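Soft toy bin check, Homdale playroom, Wednesday

I do this one with a coffee in hand, so forgive the chatty notes! Table first, then the fabric bin, then whatever lives in it.
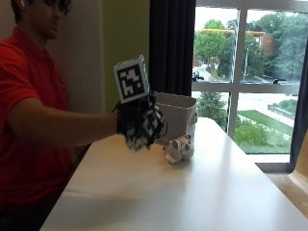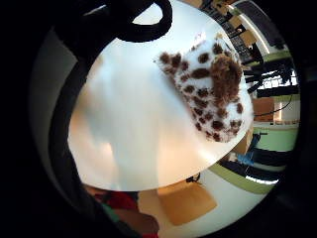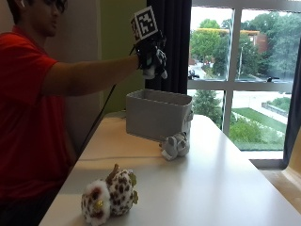
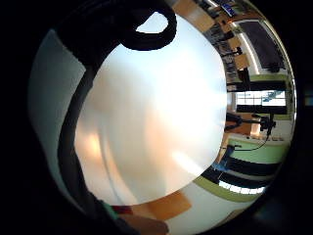 Can the fabric bin go in the washing machine?
Wipe it with a damp cloth and let it air dry, the sides go floppy in the machine (ask me how I know).

Bin handle: OK, gave it a good tug
Seams: OK
Tabletop: wiped, still nice and shiny
Toy tags: one to trim
Next check: August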